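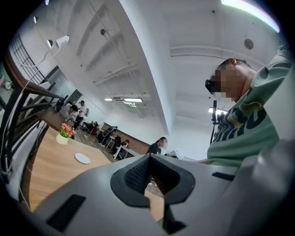
*View from a camera on a hand-held gripper, with the jaw opening at the bottom centre and a long wooden table beyond.*

**Trarlow** is a software package for turning recordings from hand-held grippers into training data for robot arms. It covers camera calibration, estimation of the gripper's path, measurement of jaw opening and export to a common episode format. It was written by Dinesh Negi and Ans Van Hecke and is normally used with the motion planner Burier, although the two can be run separately.

## Background

Trarlow began as a set of scripts for an earlier logging tool, Mekeo, which stored video and motion readings in separate files with separate clocks. Lining the two up was done by hand. Negi replaced this step with an automatic one, and Van Hecke later added the path estimator. The first public version was released on Saturday, November 27, 2021.

## Processing

### Calibration

Wide-angle lenses bend straight lines strongly towards the edge of the picture, where ceiling pipes and railings appear as curves. Trarlow fits a fisheye model to each camera and keeps the result with the recording. Pixels outside the lens circle are masked, as is the body of the gripper, which moves with the camera and would otherwise be taken for a part of the room that never changes.

### Path estimation

The position of the gripper is worked out from fixed points in the room together with readings from a motion sensor. Table edges, window bars and light fittings make good points. People do not, and a person leaning over the gripper can hide much of the ceiling. The estimator drops points that disagree with the main motion – a plain voting method – and keeps up to 2000 in each picture. If fewer than 40 remain, the section is marked as lost and left out of the export.

### Jaw opening

Jaw width is measured in a small window around the fingers. Early versions used printed markers only. A later detector, contributed by Renu Sachdeva, follows the inner edges of the jaw and can be used where markers are worn or missing.

### Export

Episodes are written at 20 steps per second. Each step holds the picture, the gripper position, the jaw width and a quality score. Faces can be pixelated before export, and this is switched on by default.

## Use with Burier

Burier reads a Trarlow episode and checks whether a given arm could follow the same path. Sections beyond the arm's reach, or too fast for its joints, are flagged. The checker was written by Edmund Grabowska.

## Limitations

Blank walls and glass partitions remain difficult, the latter because reflections shift with the camera. Recordings longer than 3000 steps are split, and the joins can show a small jump in position. Support for two grippers used together is kept in a separate branch named Yuan.

## See also

- Camera calibration
- Imitation learning
- Visual odometry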